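**Ticket:** Microwave in second-floor kitchen, uneven heating and door not releasing
**Site:** Whitlock House
**Opened:** Feb 9, 2018
**Reported by:** Tobias Delacroix
**Status:** Closed, with one follow-up item

## Reported fault

User reports two faults on the white two-dial microwave in the second-floor kitchen.

1. Food comes out cold in the middle after a normal heating time. Soup and leftover rice both affected.
2. Door does not always open when the release button is pressed. Sometimes takes several presses.

User has not seen sparks or smoke. No smell of burning. Light and turntable both reported as working.

## Background

The oven was moved from the first-floor kitchen in September, when the Preneo worktops went in upstairs. The instruction booklet did not come with it. No earlier tickets under either room.

It is a manual model with no display and no keypad. The markings round the dials are small and have been a source of confusion before, mostly for people used to the digital oven at the Tastuvari office.

## Checks made

**Supply.** Plugged directly into the wall socket. Plug top warm after use but not hot. Fuse seated correctly. Moved to the neighbouring socket and back again, no difference.

**Timer.** Set to 2 minutes and checked against a phone. Ran 6 seconds over. Acceptable for a mechanical timer. Note that the dial has to be turned well past the short settings and then brought back, otherwise it cuts out early. The user had been turning it straight to the mark.

**Heating test.** Mug of cold tap water, timer at 2 minutes, power dial left where it was found. Water lukewarm. Repeated with fresh water and the power dial turned fully clockwise. Water steaming at the end of the run. The oven had been left on a defrost setting.

**Turntable.** Turns freely. Roller ring was sitting off its track at one side, so the plate dragged once per turn. Ring removed, washed, refitted. No drag afterwards.

**Interior.** Dried food on the ceiling and behind the roller ring. Cleaned with warm water and washing-up liquid. Waveguide cover stained but not burnt through. Left in place.

**Door release.** Button slow to return after being pressed fully home. Sugary residue found round its edge, probably from a drink. Oven unplugged, edge cleaned with a damp cloth and a cotton bud, then dried. Pressed repeatedly afterwards with a clean release each time.

**Door seal and hinges.** No play in the hinges. Door closes square. Oven stops at once when the door is opened during a run.

## Cause

Fault 1: power dial on defrost, made worse by the timer being set short and the plate dragging.

Fault 2: residue round the release button.

No electrical fault found. No parts replaced.

## Instructions for users

To be copied on to the card inside the cupboard door. The panel is to the right of the door.

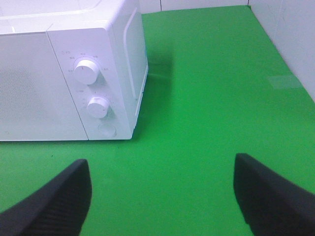
1. Check the dial positions before starting. One dial sets power and the other sets time. For ordinary reheating, power should be at maximum.
2. For times under 3 minutes, turn the timer past the mark and back to it.
3. Stir food halfway through. Cover anything that spits.
4. Turn the timer back to zero if food is taken out early. Do not leave the oven running empty.
5. Press the release button once, fully, and let go. Do not pull at the door while pressing.
6. Wipe spills the same day. Use a damp cloth on the panel and keep spray cleaner away from the dials.

## Follow-up

Waveguide cover to be looked at again at the next kitchen check. Replacement is available from Firkomix, cut to size from sheet. Order only if the stain has spread or the surface has started to blister.

## Log

- User confirmed by email that soup heated through after 4 minutes on full power, stirred once.
- User asked whether the power dial can be locked in position. It cannot. A paint mark at the maximum setting was suggested and agreed, to be added when the card goes up.
- Door release reported as normal after a week of use.
- Card printed and fixed inside the cupboard door. Paint mark still to do.
- Ticket closed. Reopen under the same reference if the door sticks again.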